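Folding T-shirts and other soft things without a table

People write to me about stains and moths and the smell in the airing cupboard, but the question that comes back more than any other is a humble one: how do you get a T-shirt to fold flat and stay flat? I have been folding laundry for a household of five for longer than I care to work out, and I still have weeks when the drawer looks as though a fox has been through it. But I have picked up a few good habits along the way, some from my aunt and a fair number from readers, and I thought it was high time I put them all on one page.

Start with a good surface

You don't need a table. I know the neat people in magazines always have one, but a bed or a wide sofa will do very nicely, so long as it's reasonably firm and you pull the cover smooth first. Run your forearm over it from the middle outwards, and do the same again after every few garments, as the cover does creep about.

A plain cover is a real help. On my own flowery eiderdown I can never see where a hem is lying, and navy socks vanish altogether. Something in a quiet green or beige shows up the edges of nearly everything, and if yours is patterned you can always throw an old sheet over the top while you work. Choose a side that has a wall or a headboard behind it too, and you won't lose things down the back (or at least you'll lose fewer of them).

Take one thing out of the basket at a time and put the basket on the floor, well out of the way. If you tip the whole lot out beside you, you'll end up folding on top of it, and before long you're working on a patch the size of a tea tray.

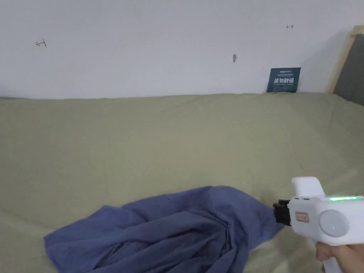 Bunched up on the olive cover, and a good place to begin.

If the thing in front of you is a crumpled heap, don't tug at whichever bit is sticking up. Feel for a seam. The shoulder seams are the best ones to find on a T-shirt because they're a little thicker than the rest, and once you have one between finger and thumb you can follow it along to the other. On a pillowcase or a tea towel, go for a corner and slide your hand down the hem until you meet the next.

The stretch and the shake

This is my aunt's part, and she was very firm about it. Hold the garment at two points well apart, lift it clear, and draw your hands away from each other until the top edge is straight. Gently, mind! You want it just taut and no more. Jersey is forgiving stuff but it will go out of shape at the neck if you haul on it week after week, so take hold of the shoulders and leave the collar alone.

Let the rest hang down in its own weight for a moment, then give it one good shake, the way you would a tablecloth. A great many of the smaller creases will drop out, and you'll have less smoothing to do afterwards. If one side still looks bunched, there's probably a sleeve caught up in it. Work along with your fingers until it comes free.
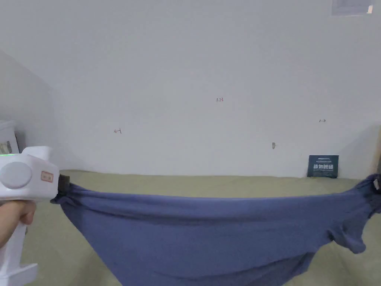 Top edge drawn straight, with the rest left to sag.

Anas Tarawneh wrote in January to tell me that he does his shaking out of the back door, whatever the weather, because of the fluff. I can see the sense in it, though I'm not sure I'd want to do it in my slippers.

Laying it down

Lower the far edge first and bring the rest towards you, so that the air goes out from underneath. Then smooth from the middle to the sides with the flat of your hand. Front of the shirt facing down, if you please – it makes the finished fold much tidier, with the plain side or the picture showing in the drawer.

Turn one side in towards the middle, sleeve and all, and fold the sleeve back on itself so it doesn't poke over the edge. Do the same with the other side. Now you have a long strip. Bring the hem up to a little below the neck, then fold in half again, or into thirds if your drawers are shallow.

For very soft or slippery knits, I stop at the long strip and roll from the hem. They take up a bit more room but they don't slither about. Samira Majali does hers this way for suitcases and says she packs nine tops where she used to manage half a dozen.

A few odds and ends

Fold T-shirts fairly soon after they come off the line or the airer. Left in a heap overnight they set into their creases, and then you may as well get the iron out.

If a shirt has dried stiff, lay a barely damp flannel over it for a few minutes and smooth again. Let it air properly before it goes in the drawer.

Children are good at the stretching part if there are two of them, one at each end. Mine used to fight over who got to do the shake.

Siham Shboul asks whether it's worth buying a folding board. I had one, and it was perfectly good, but it lived behind the wardrobe and I kept forgetting about it. A stiff piece of card cut to the width of your drawer does the same job. Lay it on the back of the shirt just under the neck, fold round it, and slide it out before the last fold.

Fleece and towelling don't care for tight folding, so leave those until last and put them on top of the pile.

Next time I'll be going through fitted sheets, as promised to Ans Lambrechts, who has been very patient with me.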